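4.2 Objects without a home

The storage categories from Section 3 held up well until they met the colander. Our coding scheme, adapted from the one Lahtinen used for his Vikby household interviews, assigns every kitchen object to one of two classes: things that hold food and things that work on it. Plates hold. Graters work. A colander does both, depending on when you ask, and our two coders disagreed about it so reliably that we began using it to test new coders for independence of mind.

The trouble spreads to whatever has been put inside. Participants were asked to leave the table as they would between one step of preparing a meal and the next, and to tell us which items were "away" and which were "out." A round item on a plate was nearly always called away. The same item in a colander was called out, in transit, or, in the words of one participant from the November sessions, "thinking about it." 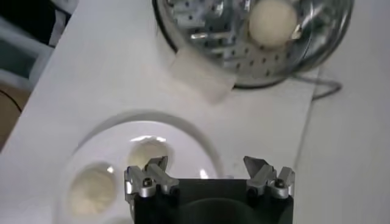

Dishes with molded wells produced the opposite effect. Once a well had something in it, participants treated the matter as settled and rarely moved the contents again, even when the dish itself was in the way. Shimada has suggested that a well works as a kind of reserved seat, and we have found no better account, though we did look for one. Flat plates had no such authority. Things set down on them were shifted, stacked and borrowed freely.

Small blocks and other plain items left directly on the tabletop were the hardest to code. Participants often left them out of their spoken lists altogether, then objected when we offered to remove them. We coded these as "parked" – a class the original scheme does not have and which Lahtinen has asked us not to credit to him.

Figure 4. Tabletop with a metal colander, a small white block and a shallow plate with molded wells. One cream-colored ball is in the colander; two rounded items are in wells of the plate.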